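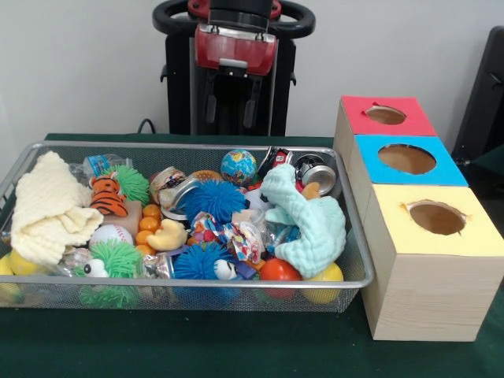
Step 4: Setting up the segmentation and pick planner

Category: Guides > Perception & Planning > Cluttered trays

Okay, by now you've got Comulach running and your camera calibrated (if not, go back to Step 3, I'll wait). This is my favourite bit of the whole set-up, so grab a coffee and let's get the planner looking at a properly messy tray.

1. Open the Talline panel and load the "mixed clutter" profile. The default one is tuned for rigid parts on a bare bench and it'll fall over the second it meets a knitted blanket.

2. Draw your tray region just inside the metal rim. With a mesh tray like mine you want to switch on "ignore grid", otherwise the segmenter picks up the wire pattern and you get a heap of tiny junk masks.

3. Set the minimum mask score to 54. I started at 71 and lost the clear water bottle and the glass jar every single time!

Note: clear and shiny things (bottles, jars, crushed cans, crinkly packaging) come back with holes in the depth map. Tick "fill from colour" and most of them close up nicely.

4. Merge your spiky balls. Sounds silly, I know, but all those bristles split into separate masks unless you push the merge radius up to roughly 33 pixels. Check the small orange balls afterwards, as a big radius likes to glue them into one lump.

5. Add your drop targets. Each box gets its own entry, and I name mine by the colour of the top: red, blue, yellow. Click the centre of the hole, not the centre of the box.

Caution: the yellow box in my layout slightly overlaps the end of the tray from the camera's side. If yours does too, add it as a collision object before you plan anything. Start with the speed limit at 33 per cent as well.

6. Leave soft items until last in the pick order. Kamran Nouri wrote the cloth handling in Nikzad and it's great, but it wants a clear view of an edge, so a cloth draped over a couple of balls can confuse it.

7. Hit Preview, have a look at the planned paths, then save the profile under a new name.

12 comments | 7 shares

Related guides
Calibrating a fixed camera in Rosura
Writing your own pick order rules, by Siyabonga Mokoena
Why is my depth map full of holes?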